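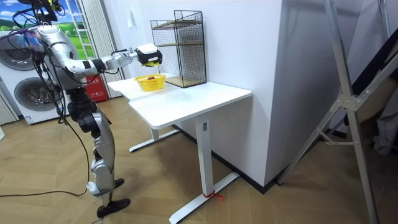 April, very late, can't sleep, so you get another entry.

I finished the sourdough book and I have OPINIONS, but those can wait because today was the day I finally drove out to Taketholm to see about the piano. I've been going back and forth on this piano since before Christmas. It's an upright, walnut, belonged to a Mr. Clyde Doucet who taught half the kids in town and is moving in with his daughter, and he wanted it to go to somebody who would play it. I told him on the phone that I play badly. He said badly was fine, he'd spent his whole life listening to badly.

The drive was lovely for the first half and then it rained like you wouldn't believe. I missed the turn at Trusudberg (again, I always miss it, the sign is behind a tree) and had to go all the way down to the gas station and back. Got a coffee while I was there and one of those lemon cakes in plastic, so no regrets.

Anyway, the piano! It's out of tune in that soft, wobbly way, like somebody singing in the next room. The low D sticks. There's a ring on the lid from a glass, and Clyde rubbed at it with his sleeve the whole time we were talking, as if it might come off today after all these years. I played the only thing I know all the way through, the little minuet, and messed up the second part, and he reached over and played it right with one hand without even sitting down. Eighty-something years old! I nearly cried into my wet scarf.

He wants $688 for it, which is such a funny number that I had to ask. That's what he paid for it. He still has the receipt in the bench, folded up with a bunch of old recital programs. I said yes before I'd thought about how on earth it's getting up my stairs. There are 17 of them, with a bend. I counted when I got home and then I sat down on the top one and laughed.

So now I need movers. Marcus Hutchins from choir says his cousin moved a piano once, and I have a feeling about that word "once." I'd sooner pay the people at Clesska, who did my sister's when she moved and didn't put a mark on the wall. They can't come for 14 days. Fine. That gives me time to figure out where the bookcase goes, and the big fern, and probably the armchair, too. I taped out the shape of the piano on the living room floor with masking tape tonight and have been walking around it like it's already there. The cat is sleeping inside the outline, so I guess she approves.

Mom called while I was taping and asked what I needed a piano for at my age, and I said what did she need a kayak for at hers, and then we talked for an hour about her kayak. She's going out on the lake as soon as it warms up. She bought a hat for it with a string that goes under the chin, and she is very, very pleased with the hat.

Things to do before it comes: ask downstairs what hours are okay for practicing (she's a nurse, she sleeps at odd times), find a tuner, find my old books, which I think are in the box marked KITCHEN. Also write to Clyde. I promised him I'd send a note once it's settled in, and he said to write down what I'm working on, so I'd better be working on something.

My hands keep doing the minuet on the blanket. I got through the second part just now without a mistake, which is easy when there isn't any sound. Okay, lights out, it's almost 2 and I have the dentist in the morning.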